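Chapter 9
Setting Out and Sorting Food

Before a meal is served, someone has to decide what goes on which plate. In a small kitchen this takes a minute. In a school canteen or a hospital it is a job in itself, and mistakes made at this stage are hard to fix once the trays have left the room.

This chapter deals with plating by kind, where each food is given its own plate and the plates are told apart by color. Rekha Jaiswal used the method for years in the training kitchen at Pullier, and most of the exercises on page 95 come from her notes. 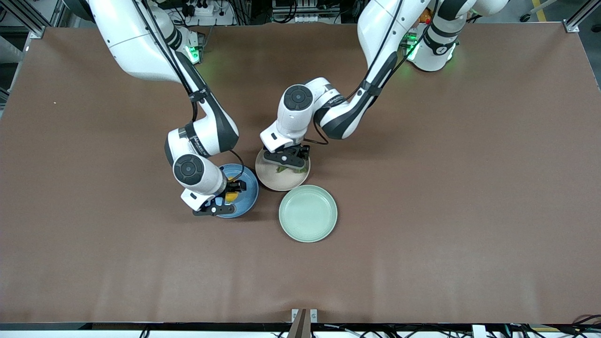

Start with a clear work surface and plates that have a raised rim. The rim keeps small pieces from sliding off when a plate is moved. Set the plates close together, so that your hands travel a short distance between them, but leave enough room to lift one without bumping the next.

Choose plate colors that differ strongly from each other. Cream and white are easily confused under kitchen lights. Place one piece of the right food on each plate before you begin, and fill the rest to match.

Key terms: work surface, rim, plating by kind, marker piece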